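**Family Court Self-Help Desk, Toledo: Common Questions on Divorce Filings**

**Do both spouses have to agree to the divorce?**

No. One spouse may file alone. The other must be served and then has 28 days to answer.

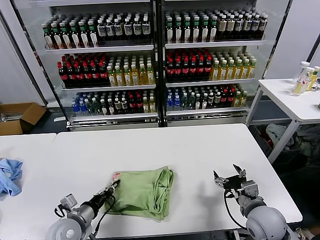

An answer filed after that date may still be accepted, but the judge decides whether to allow it.

**Can the desk tell me what to write?**

Staff can explain the forms and check that each page is signed. They cannot give legal advice – for that, ask for the referral list kept by Afia Akpalu in Room 277.

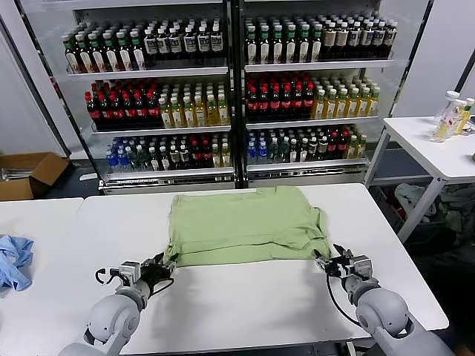 Referrals are free, although the attorneys on the list set their own fees.

**How many copies should I bring?**

Bring the original and 2 copies. Copies are stamped at the counter and returned the same day.

**May I change my hearing date?**

File Form 2927 as early as possible. Until a new date is confirmed in writing, the first one stands.

*Revised 11/01/2022*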